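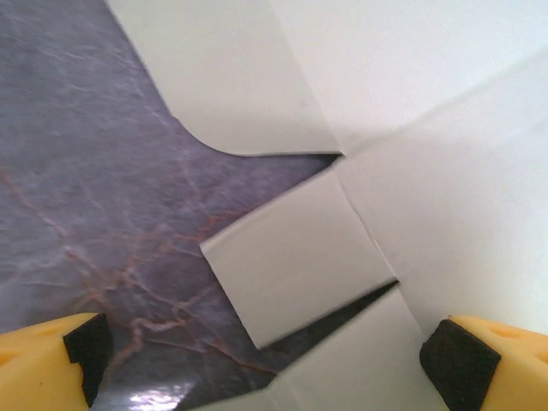

1/ Assembling cardboard boxes: a thread

I have 25 of these to fold by October. The supplier, Karance, calls them "self-locking", in the sense that you will lock yourself in a room with them and come out older.

2/ Pale card, thick little tab, flap above, flap below. The tab goes in a slot. Which slot is a matter between you and your conscience.

3/ The instructions have 5 steps. Step 3 is "form box". I have read novels with less ambition.

4/ What I've learnt so far: crease every line first, all of them, even the ones that look decorative. Bend each one right over, then let it spring back. A box folded on unbroken creases goes barrel-shaped and stays that way.

5/ Sides before lid. If the lid goes up first you'll be posting your fingers through a gap meant for card. Ask my thumb.

6/ Lay the blank out flat on something hard and get both sides pinned down before you start. The marbled top does nicely. Carpet does not. One flap always sticks up at the back regardless, like the child who knows the answer.

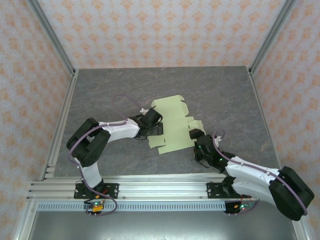 7/ Wojciech Zawadzka replied that I should just tape them and get on with my life. Wojciech, tape is how it starts. Next you're stapling.

8/ He also asks what a ready-made one costs. Clerer do them assembled, minimum order 453. So no.

9/ Back to the slots. If a tab won't go in, pinch the end slightly and wiggle. Don't shove. Shoved tabs go soft and then you own a tray.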